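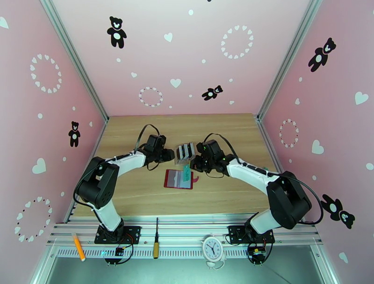
March, bench notes, second entry

Picked up again at 2:15 after lunch. Job for the afternoon was the cards and the slotted holder for Juvier.

Red card with the striped panel goes flat on the wood in front of the holder. Tried it turned the other way first and didn't like it, the stripes get lost. Leave the holder upright in the middle and work from there. The gray and black slots are hard to tell apart from a standing position, so sit down for this.

Teal tag: keep it on the right-hand side. The print on it is small and I want the same one used every time. Same for the pink strip – don't trim it, I know it's short.

Pink panels with the bears and hearts are staying. Erum asked for plain gray again. Dark cards show up well against the pink and I'm not redoing three walls for a preference. Decals wipe down fine with a damp cloth. No solvent, it lifts the white dots.

Tabletop got a light sanding last week, 200 grit then 2000 on the near side only. Still a bit slick. Cards slide if you breathe on them. Might try a thin mat from Chareonsuk but the color has to be close to the wood.

Order 1478 (spare cards, pack of 20) still not in. Grastum says it shipped. Check the front desk before calling them again.

To do: second holder, wider slots. Measure card thickness with the sleeve on, last time I did it bare and they jammed.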